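Pamwood Film Club – Minutes, Mar 3, 2020

12 shares | 2 comments

Jianguo Feng opened the meeting and read the last minutes. They were accepted with no change.

Spring program: we will show the Leitner comedy first and the courtroom drama second. Two members found the comedy too long, but the vote was clear. The license for both films is $329.

Money: we have $1,160 in the account. The new projector lamp will wait until the next meeting.

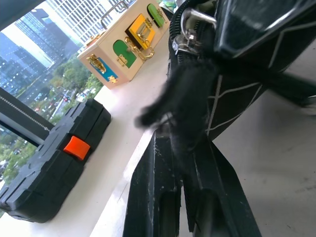
The ticket desk for the spring program was the last point. Jianguo will sit there on the first night, and a second person is still needed. The cash and the ticket rolls go in the black bag with the thin white lines – the one with a furry black tassel near the zipper. Please return it to him after the last film.

Contact: the club desk, Pamwood | © Pamwood Film Club | Back to top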